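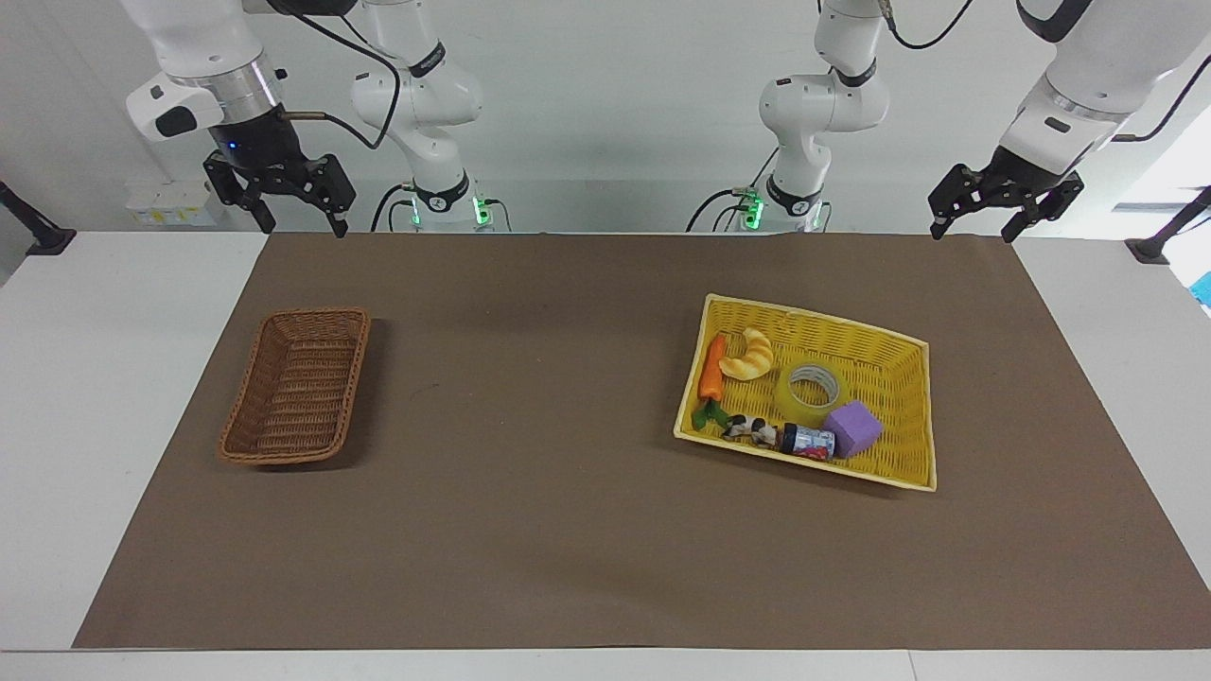
Search this notebook Go

11/29/22
Hedvig Öberg

Basket-to-basket, trimmed against untrimmed

Writing this up while the kettle boils, as I promised Folke I wouldn't leave it in my head again until the next group meeting. The short version is that trimming the pauses out of the demonstrations helps, but it helps in a different place from where I expected, and I have one worry about the tape roll that I'd like somebody else to look at before I get too fond of the result.

For anyone coming to this cold: the task is still the one Arvid set up in June. Everything starts in the yellow basket, on the robot's left, and has to end up in the brown wicker one on its right. Six things today, which were the carrot, the croissant, the clear packing tape, the cow, the little can with the dark blue lid and the purple foam cube. The brown paper mat stays down throughout. The baskets are put down by hand at a bit of an angle and I've stopped trying to be neat about it, which In-ho says is the most scientific thing I've done all year.

The training set has 1,482 demonstrations in it, all of them single picks (one object, out of one basket and into the other). Watching them back, I kept noticing how much dithering there is just above the grasp. You can see whoever is driving come down, stop, think about it, shift a little sideways and then go. I do it worst of all. A policy trained on that learns to dither too, quite faithfully, and sometimes it never gets out of it: it hangs there over the basket with its fingers open as though it had forgotten what it came in for. We've been calling that a stall.

So the method is very plain. Pular (Halvard's trimming script, which now runs as a step inside Cemolis) looks for stretches where the gripper is hardly moving and the fingers aren't opening or closing, and cuts them down to a few steps. It doesn't remove them altogether. I tried that first and the motion came out jerky at the joins, with the wrist arriving at the object a good deal faster than I liked. Leaving a few steps in seems to give the policy enough of a breath before it closes. Of the whole set, 524 demonstrations had at least one pause long enough to be cut, which was more than any of us guessed, and in 442 of those the pause was before the grasp. The rest were all on the drop side, people hovering over the wicker basket making up their minds where to let go.

Two policies, then, same settings and same seed, one on the full recordings and one on the trimmed ones. I ran 90 picks with each, swapping between them after every full clearing of the basket so that the afternoon light from the window wouldn't favour either. Arvid called out the object order from his list and I reset.

What I saw:

Stalls nearly vanished with the trimmed policy. There were two in the whole run, both on the croissant when it had rolled up against the basket wall with its curve facing outwards. The untrimmed policy stalled on everything at one time or another, and I gave up being patient with it by the second tray.

First-try grasps were no better, though, and I had really thought they would be! The gain comes from second tries. When the trimmed policy misses the cow (it often does, the legs are awkward when it's lying on its side) it lifts and comes down again straight away, where the other one lifts and then hangs about. Given the time limit, that is the whole difference. I think this matters for how we describe it. I'd been telling people the trimming makes the grasps cleaner and I shall have to go round and take that back, starting with Halvard, who repeated it to the Hodoroagă people on the call.

Foam cube: easy for both. It squashes and forgives everything.

Can: easy if it lies across the fingers, horrid if it lies along them. No difference between policies that I'd put any weight on.

Tape roll: this is my worry. When it stands on its side, the trimmed policy goes for the rim every time, one finger in the hole and one outside. The untrimmed policy mixes that with squeezing the whole roll across its width. I went back through the demonstrations and the across-the-width grasps are nearly all mine, and nearly all have a long pause in front of them. The trimming shouldn't throw those away, only shorten them, but a shortened demonstration also counts for less, as we sample by time step. So we may be quietly turning down the volume on the careful drivers. In-ho suggests sampling by demonstration instead, so each counts the same however long it is. It's a small change and I'd like it done before we run anything else.

Bits and pieces, mostly for Folke:

The cable loop on the right wrist is fine at the present length. Please don't shorten it again – it needs the slack when the arm reaches for the near end of the wicker basket.

Drops into the wicker basket went well, though the carrot likes to land on the basket's edge and balance there. I scored it as in if it stayed put until the arm had gone home. Same rule for both policies, written on the sheet.

The trimming threshold is one I picked by eye. Arvid thinks it ought to differ between the approach and the drop, and he may well be right, but I'd sooner sort out the sampling first and then change one thing at a time.

Logs are in the Gekstead folder under my name, along with the score sheet. If anyone has a spare hour, please watch the tape clips with the sound off and my notes closed, and write down which grasp you think you're seeing. I've looked at them so often now that I don't trust my own labels.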